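Clearing station moves to the long table at Batetti

The lunch room at Batetti has a new routine for clearing up after meals, starting Tuesday. Trays no longer go on the cart by the door. They go on the wooden table along the white wall, and they get sorted there before anything is carried to the sink.

Bindu Kurian, who runs the lunch room, said the cart was filling up with trays nobody had emptied. Wrappers and tissues were going into the wash water along with the plates, and the drain was blocked twice in November.

Under the new setup, trash comes off the tray first. Plates, bowls and cups then go into the gray dish rack on the right side of the table. Chopsticks are picked out by hand so they don't slip through the ribs of the rack. Spilled rice and other dry bits are kept out of the sink and go in the trash.
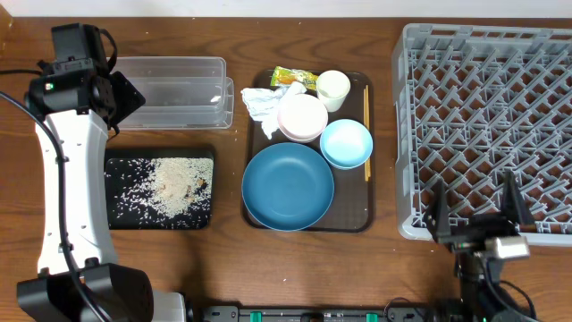

Hours and help

The table will be open from 12 until 2 each day. Trays left after that should be emptied by whoever used them. Two people will be on clearing duty per shift, and Ajith Joseph and Sudheer Fernandes have the first week.

Kurian has room for 8 more names on the sign-up sheet, which hangs next to the lunch room door. Anyone with a problem with the shift times should talk to her before Tuesday. The old cart is going to the D'Souza building, where the kitchen has asked for one.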